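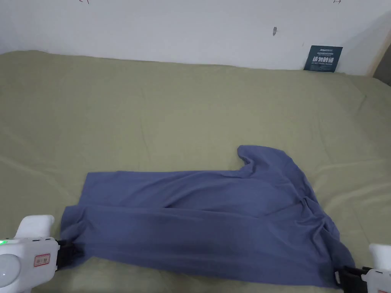
Blue shirt, probably a T-shirt, on the green sheet, one gripper on each bottom corner.

I moved the folding work from the bench to the bed in July and should have done it a lot sooner. The bench at the Clusar workshop is a good height for soldering and a bad height for laundry, and it's also too narrow to lay out an adult shirt with the arms spread. A shirt that hangs over the edge of a table slides off while you're dealing with the other end. On a mattress it stays put.

For anyone who hasn't read the earlier posts: the pair of hand-held grippers is called Gavura, and the point of them is to record how I fold things so the two arms can be trained on the same motions later. Each hand unit has a printed shell, a trigger, a small computer and a set of black jaws driven by one motor. The arms will carry the same jaws. If I can't fold a shirt with these things in my hands, the arms have no chance.

I can fold a shirt with them now. It takes me 61 seconds on a good run. With bare hands I don't think about it at all, so I've never timed it.

The jaws

These are the 5th version. The first ones were flat plates with rubber glued on, and they were fine for boxes and cups. Cloth is different. You have to get one finger under the edge, and a flat plate with a square end just pushes the fabric ahead of it in a roll. I ground the tips down to a wedge, which got under the edge but also caught in the knit. Then I rounded the corners of the wedge and that has been the shape ever since, with small changes.

What's left to fix is how much cloth ends up in the jaw. When I close on a corner, the fabric bunches into a little knot between the fingers. It holds well, but when I let go there's a crease that wasn't there before, and the corner doesn't lie flat. On a T-shirt I can live with it. On a pillowcase it spoils the whole fold. I think the answer is a shorter finger with less closing force, and I have a set half drawn.

Closing force is set in software at the moment. I had it too high for the first week and the motors got hot enough that the left shell went slightly soft around the mount. I printed a new one with two vent slots and dropped the limit to 28 percent. It still holds a wet towel at that setting, so I don't know why I ever had it higher.

The sheet

The first sheet I used was white, and so are the shells, and most of my undershirts. The tracking didn't mind but the cloth outline did. It kept losing the hem. Olive green works with nearly everything I own except one pair of work pants.

I don't iron the sheet or pull it tight. I did at the start, and the recordings looked very neat, and then the outline model fell apart as soon as there was a ripple in the background. Real beds have ripples. I leave it however it ends up after the last run and only straighten it if it has crept a long way toward the wall.

The sign on the bed says not to touch, in Chinese and in English. The marks on the wall are going to need paint at some point.

Bottom corners first

Most folding instructions start at the shoulders. I tried that for a long time and it was a mistake with grippers, at least with mine. Sleeves and collars have seams, and the jaws either slip off a seam or grab too much of it. The bottom hem is easier. It's one long edge with two corners and it behaves about the same on every T-shirt.

So the order I've settled on goes like this. Find the two bottom corners and take one in each hand. Pull apart until the hem is straight, then stop, before the rest of the shirt starts to move. Lift a little and drag toward me to bring the body out flat. Set it down, let go of one side at a time, then go after the sleeves.

The right side always gives me more trouble than the left. I'm right-handed, so you'd expect the reverse. I think I pull harder on that side without noticing, and the fabric goes over in diagonal folds and stays that way. A sleeve will also stick up now and then and stand there in a peak, and it has to be patted down. Patting was not in the plan. The jaws have to be closed for it or they snag, so there is now a separate closed-and-press motion in the recordings, with its own tag.

Power and wiring

Each unit runs off its own pack on my belt. I wanted batteries inside the shells, and I built one that way, but it was heavy enough that my wrist hurt after half an hour. The cable down the sleeve is ugly and I've caught it on the door handle more than once. I'd still take it over the weight.

The connectors came from Hopkin and they're the locking kind. The ones before were not, and I lost most of an evening's recordings to a plug that had backed out by a hair. The unit stayed on - it had enough charge left in the capacitor to keep the light going for a while - but nothing was being written. Now the green light only comes on when the file is open and growing. That took a few lines of code and I should have done it on day one.

Files

Everything goes to the Skoroditz box in the closet, which is an old desktop with two large drives in it. I name the folders by garment and by sheet. I used to name them by date and could never find anything.

I throw out fewer runs than I used to. If I drop a corner and pick it up again, that stays in. If I sneeze and knock the whole thing sideways, that goes. Anything where the cloth leaves the bed goes too, since the arms won't be able to reach the floor.

What's next

Shorter fingers, as above. After that I want to try long sleeves, which I've been avoiding. I did one hoodie as a test and the drawstring got into the left jaw and I had to take the finger off with a hex key to get it out. No hoodies for a while.

The arms themselves are still at the workshop with their base plates off. The bed frame is too low to clamp to, so they need a stand that goes over the side rail, and I haven't worked out how to keep it from tipping when both arms reach the same way. I have some steel channel left from the router table and will start with that. If it turns out to be too short I'll have to buy more.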